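Papel para acuarela barato: ¿merece la pena?

tamihana_16
El bloc Flarnitz de 123 gramos se ondula con solo mirarlo. ¿Alternativas?

Millex
Para acuarela, 123 es una servilleta con estudios. Sube a 216 y ténsalo.

tamihana_16
Tensar me da pereza – y el tablero ya lo uso para cenar.

Prustimen
Discrepo con Millex. Yo gasto hojas sueltas blancas, lisas, y para bocetos rápidos sobran.
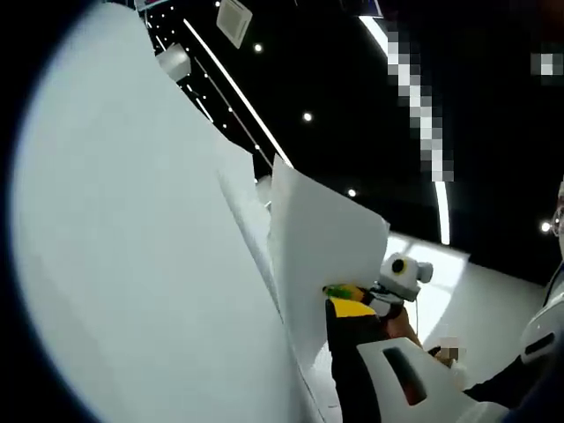

Matvii Hrynyshyn
Para bocetos, vale. En cuanto metes dos lavados seguidos, el liso te deja cercos por todas partes.

Prustimen
Los cercos los llamo nubes y los firmo.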